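Willwood Daybed User Manual
Section 4: Using the bed surface for folding and sorting laundry

4.1 General

The daybed mattress can be used as a folding surface when it is fitted with a flat or fitted sheet. Do not fold laundry on the bare mattress cover. Lint and loose thread collect in the seams and are hard to remove.

Before starting, clear pillows and blankets from the mattress. The padded backrest stays in place. Remove it only for the full conversion to a bed (see Section 6).

CAUTION: Do not place a hot iron on the mattress, the sheet or the backrest panels.

4.2 Preparing the surface

1. Check that the bed frame is level and that all frame bolts are tight (see Section 2).
2. Push the mattress against the backrest side until no gap can be felt by hand.
3. Pull the sheet toward the corners and tuck it under the mattress. Light wrinkles do not affect folding.
4. Move cartons and baskets off the part of the mattress you will work on.
5. Check that wall cables near the bed are fixed and do not hang over the mattress.

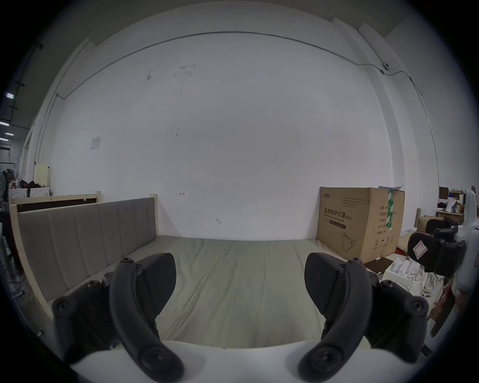
Can I fold laundry on the daybed if a second bed stands at the far end?

You can, provided the mattress is free on the side where you stand. Leave enough space at the far end to tuck in the sheet.

NOTE: Cartons may be stored next to the daybed. Do not stack them against the backrest. The upholstery marks under steady pressure, and these marks are not covered by the warranty.

4.3 Folding a shirt

The procedure applies to shirts and tops in woven or knit fabric. For heavy coats, use a table.

1. Lay the shirt on the sheet with the front facing down and the collar pointing away from you.
2. Smooth the fabric from the center toward the side seams. Work with a flat hand and do not drag the sheet along with the shirt.
3. Fold one side in toward the center line. Lay the sleeve straight down along the fold.
4. Repeat with the other side.
5. Fold the bottom hem up to the middle of the back.
6. Fold once more, so that the hem meets the collar.
7. Turn the shirt over and press lightly along the edges.

If the sheet moves during step 2, return to 4.2, step 3, and tuck it again. A loose sheet is the usual cause of uneven folds.

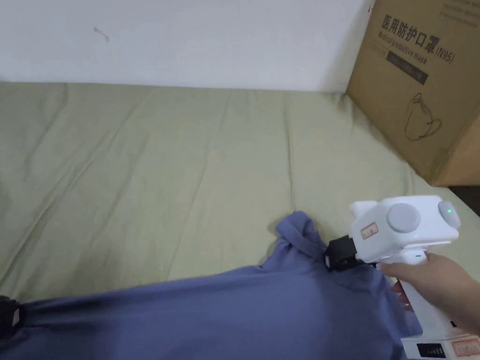
Knit fabric may need a second pass in step 2. Start again at the shoulders and work down to the hem, and do not stretch the fabric to remove creases. If creases remain, hang the shirt in a humid room overnight and fold it the next day.

Buttons should be closed at the collar and at the middle of the front before step 1. Zippers should be closed fully. An open zipper can catch the sheet.

CAUTION: Do not kneel on the mattress edge while folding. The side rail is not designed for point loads.

4.4 Folding thick or fleecy items

Thick items are folded fewer times than shirts.

1. Lay the item flat and square up the corners.
2. Fold in half lengthwise.
3. Fold in half again across the width. Stop here if the bundle does not lie flat.
4. Grip the near edge and draw it straight, then let go and smooth the top layer.

NOTE: Fleecy fabric leaves lint on the sheet. Shake the sheet out after use or go over it with a lint roller.
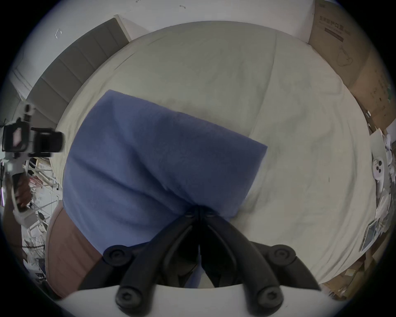 Fig. 4-3. Folded blue cloth on the bed, gripped at the near edge.

4.5 After use

Remove all folded items from the mattress before anyone sits on the daybed. Retighten the sheet. Wash the sheet as stated on its care label.

For replacement sheets and backrest panels, contact Storum customer service and quote the model name printed on the cover of this manual.

Manual revision: 2018-09-15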